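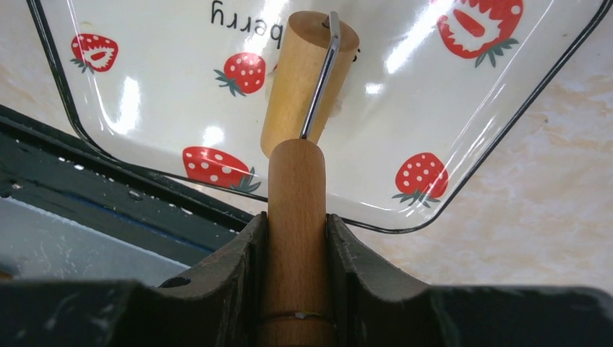 Re: [univ-hist] Reading group on faculty senates, spring list

On Friday, a list member at Sturnell wrote:

> Hello all,
>
> We are trying to settle the spring reading for the group on how
> faculty senates came to be (and, in some places, stopped being).
> So far we have Egilsson's study of the Botgate charter and
> not much else. Is it worth building a whole session around one
> book? A couple of people found the first chapters slow going and
> asked if we could skip ahead to the strike.
>
> Also, does anyone know if the Odano papers are open to readers yet?
> The library page still says "in processing," and it said that
> last year too.

Yes, yes, please do the Egilsson! I have taught it three times now and every group has come out of it arguing, in the best way. And I'd beg you to keep the early chapters in. I know they look like a lot of bylaws, but the whole fight over who could call a meeting of the senate is sitting right there in chapter two, and once the strike arrives you already know why the deans couldn't get a quorum. My students skipped it the first year and spent an hour asking me questions that chapter two would have answered.

If time is short, I would cut the chapter on the building fund. It's good, but you can read the first and last few pages and keep up fine.

What I love most is the appendix — please don't let anyone stop at the conclusion. Egilsson prints the attendance rolls for the senate across 40 years, and you can watch the junior lecturers turn up, get seats, and then slowly quit coming. There is a whole dissertation in that table. I had one seminar where we did nothing but read the rolls and the minutes side by side, and it was the liveliest afternoon of the term. Somebody noticed that the curriculum votes nearly always fell in exam week, and we were off.

One caution: the paperback has different page numbers from the hardback after chapter four, so assign by section heading. I learned that with a room full of people all turned to the wrong page.

As for the Odano papers, good news! They are partly open. I wrote to the reading room in December and got a very kind answer. The correspondence is ready, 80 boxes of it, and you can request up to 3 boxes a day. The committee files and the photographs are still closed, and so is anything with student records in it. The finding aid isn't on the library page yet but they will email it to you if you ask. It runs long and the box titles are not always a good guide (one marked "Parking" has most of the letters on the tenure rules, and some excellent ones on parking).

You do need to register ahead, and the reading room closes for lunch, which I had forgotten. Pencils only, phone pictures are fine, no flash.

For a second book to pair with it, has anyone here used the Sturnell oral histories with a group? The transcripts are uneven, but the ones with the department secretaries are wonderful. They knew where every memo went and who had held it up. I'd happily put together a packet of 2000 words or so per session, short enough that people will read it on the train.

I can also share my old discussion questions if they'd help. They need a cleanup, so give me a few days. And if the group meets by video, could you leave room for a few outsiders? I would love to sit in on the strike week at least.

What day are you thinking of meeting? Evenings are best for me, any time after 6:30.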